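Halliday Rack Set: README

Maintained by Keegan Tamihana. Released in January.

Contents
The set covers one household job: hanging small cloth items on a countertop wire rack. There are 73 recordings in 4 folders, sorted by rack height and cloth.

The rack
White wire, round base, thin center pole, two spoked tiers with hook arms. It stands on a white work surface.

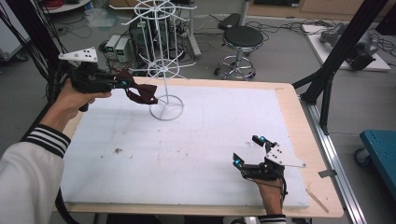 Rack on the foam board, with both tiers in view.

Surface
The board was not replaced between sessions, so scuffs and smudges build up. Folders are not in date order — don't use the marks to sort them. 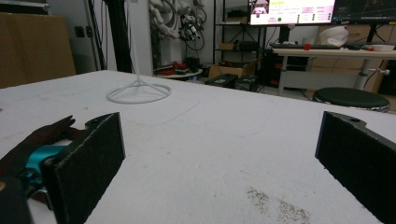
Lighting stayed the same throughout. Background items on the floor and shelves were moved now and then, and we did not log those changes.

Cloth
Pieces differ in size and weight. Wrinkles were left in. Labels use "lifted" for any cloth clear of the surface, even if only by a little.

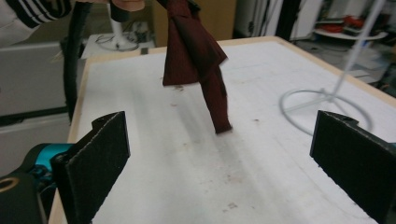

Dark maroon cloth, lifted. Tip just above the tabletop.

Known issues
2 recordings in the Teltier folder have no end label. Notes are plain text, 800 characters at most.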